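How to oil a wooden table and wooden bowls at home

By Malou Bach

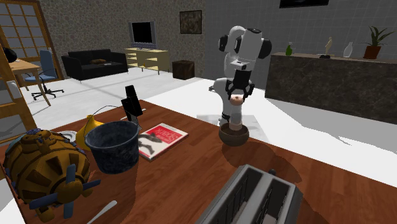

Reading time: 6 minutes

I grew up in a home where all tables had a plastic cloth on them, so I learned quite late how to take care of wood. My first own table was a second-hand one from the Thorlacius shop, and after one winter it was grey and rough near the window and had a white ring from every cup. I wanted to throw it away. My neighbour Ívar Mogensen told me to wait with this, and lent me a tin of oil and a sanding block. The table is still in use, and we eat at it every day.

What follows is the way I do it now, for a dining table and for the bowls and boards which stand on it. It takes one evening and one morning, and most of this time you are only waiting.

First find out what is on the wood

Oil can only go into bare wood, or into wood which was oiled before. If the table has lacquer or varnish, the oil will stay on the top and become sticky.

Put one drop of water in a place where nobody looks, for example near a leg. Look at it again after 10 minutes. If the drop stands there like a small glass ball, there is lacquer, or else there is a very fresh oil. If the wood under the drop has turned darker, the surface is open and you can continue with this guide.

For lacquer you must remove everything first, and this is another kind of work, with much more dust. I would not begin it in a flat. Also please check that the table is solid wood. Many tables have only a thin layer of real wood glued on the top, and if you sand through this layer you cannot bring it back. Look at the end of the board from the side: in solid wood the lines of the top continue down over the edge.

What you need

Sandpaper, grit 180, 240 and 400
A cork or rubber block to hold the paper
Cotton cloths without buttons or zips (old bed sheets are good)
Hard oil for tables, or food-safe oil for bowls
A little washing-up liquid
A clothes iron, only if there are dents
Thin gloves
A metal tin with a lid, or a bucket of water, for the used cloths

About the oil. For the table I use Flokero, the one without colour. It smells strongly on the first day and then no more. For bowls I use Enine, which is thinner and made for things that touch food. You can use other ones. Please read on the tin that it says it is safe for food when it is dry, and do not take sunflower or olive oil from the kitchen. They never become hard, and after some weeks the bowl smells old.

Cleaning

Take everything from the table and wipe away the crumbs. Mix a few drops of washing-up liquid in warm water, wring the cloth very well and wipe along the grain. Then wipe again with clean water, and then with a dry cloth. The wood must not stand wet.

Candle wax you can lift with a plastic card. Do not use a knife! I did, and I can still show you the place.

Leave the table to dry until the next day, or at least from the morning until the evening. If you sand damp wood, the paper gets full in a moment and makes small grey balls.

Dents and rings

A dent is wood which is pressed together. Very often it can come up again with steam. Put a damp cloth over the dent, hold the warm iron on it for a few seconds, look, and repeat. It will not work if the fibres are cut, but for a place where somebody dropped a pan it works nicely. Try it first on the underside.

White rings in an oiled table are mostly water, and sanding takes them away. Black rings are something else. They come when water and iron meet in wood with much tannin, like oak, and they go deep. You can sand for an hour and they are still there. I left mine.

Sanding

Always sand along the grain, never across it and never in circles. With the block under the paper, the pressure is the same everywhere. Without it your fingers make small valleys, and you will see them later when the lamp is on.

Start with 180. Go over the whole table with the same number of strokes, also where it looks good, or you will have patches. Wipe away the dust, then take 240.

Somebody will tell you to begin with grit 60 to be faster. For a table that is only tired, this is too rough. It leaves scratches, and then you need three more papers to remove the scratches.

Between 180 and 240 I wipe the table once with a damp cloth and let it dry. The fibres stand up and the wood feels like a cat's tongue. Now the 240 cuts them off, and afterwards they stay down much better when somebody spills something.

The 400 you put away for now, it is for later.

The first oil

Open a window. Stir the oil with a stick and do not shake the tin. Pour a small amount in the middle of the table, it should look like too little. Spread it with a folded cloth, first any way you want and then along the grain. Dry places will drink it at once and look matt again, give them some more.

Now wait for the time that is written on the tin. Use the waiting to do the edges and the end grain, which drinks more than all the rest.

Then comes the step that most people do too quickly. Take a clean dry cloth and wipe off everything which the wood did not take. Everything! When the cloth comes away nearly dry you can stop. Oil which stays on the top will be sticky for a week and every sleeve will take some of it. Unnur Ragnarsson once left a thick layer because it was shining so beautifully, and in the morning she had the print of a newspaper in her table. You could read the weather.

If possible, give the underside a thin oil too. A table with oil on one side only can bend a little, as the two sides take up moisture differently.

The cloths — please read this part

Cloths with linseed oil or other drying oils can begin to burn without any flame near them. They become warm when the oil dries, and if they lie together in a ball, the heat cannot go out. Put them directly in water, or close them wet in the metal tin, or spread each one flat outside on stone. Do not throw them in the kitchen bin in the evening and go to bed.

The second oil

Wait 16 hours. In a cold room, or in rainy weather, wait longer. Put your hand flat on the table: it must feel dry and not cool or greasy.

Now take the 400 and go over the surface very lightly, only with the weight of your hand. You take away some dust and small hairs. Wipe, and put on a second oil, even thinner than the first, and wipe off in the same way. For most tables this is enough. Very old and dry wood may ask for a third one.

You can eat at the table the next day if you are careful. But hot pots, wet glasses and red wine should wait for a week or more, and the tin will tell you how long.

Bowls and boards

It is almost the same, only smaller. In a round bowl the block does not fit, so I fold the paper in three and hold it with the fingers. Follow the grain as well as you can. At the bottom of the bowl there is end grain on two sides and it will always look a little darker there, this is normal.

Put the oil on with a small cloth, inside, outside and under the foot. Wipe off, and let the bowl stand on its rim with something under one side, so the air can come in.

A bowl for fruit or bread needs oil maybe two times in a year. A salad bowl needs it more often. Wash it by hand, dry it directly, and never leave it in the sink. The dishwasher will split it sooner or later.

If you buy a new bowl, ask if it was oiled or waxed. The ones from Boltach come with wax, and then you should wash them with warm water a few times before the oil can go in.

Questions which I received

Crisanto Javier wrote that his table is still sticky after four days. Rub it with a cloth and a very small amount of fresh oil. This makes the old oil soft, and then you wipe all of it off. If this does not help, go over it with 240 and begin again with less.

Châu Cao asked if she can oil only the place where the children sit. Yes, you can. The place will be darker for some weeks and then it slowly becomes similar to the rest. Sand softly outwards so there is no border.

One reader wanted to know about wax on top of oil. I have tried it in February on a side table. It feels soft and pleasant, but a warm cup makes a mark immediately, so I keep it for shelves and picture frames.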